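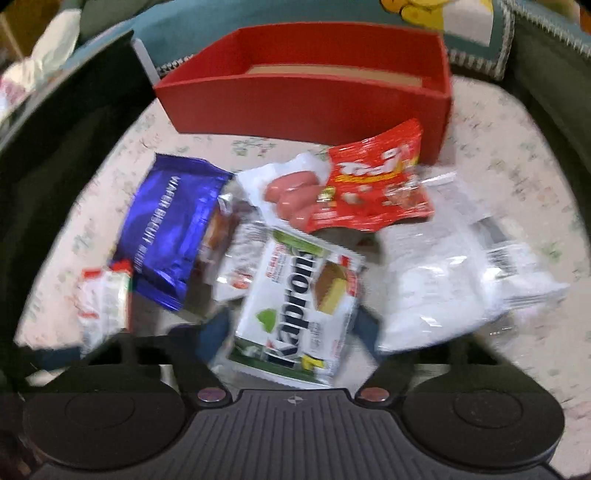 Snacks and the red box, Saturday morning

jindlow_porch
Care package time again! My niece is in the dorms at Abernathy and I'm trying to get the wafers, the Kaprons cake and the cocktail sausages into one box. What goes on the bottom?

rena59
Oh, I love doing these - wafers on top, always. I sent some underneath a jar once and she got a bag of crumbs, poor thing.

prutamthorpe_mom
I'd leave the sausages out altogether. Mine spent 3 days in the mail and I worried the whole time.

rena59
Depends on the kind, I think? Some keep fine in a cupboard. Check the label.

jindlow_porch
Will do, thank you both. If they need a fridge I'll hand them over when I visit in March, and she can have extra cake for now.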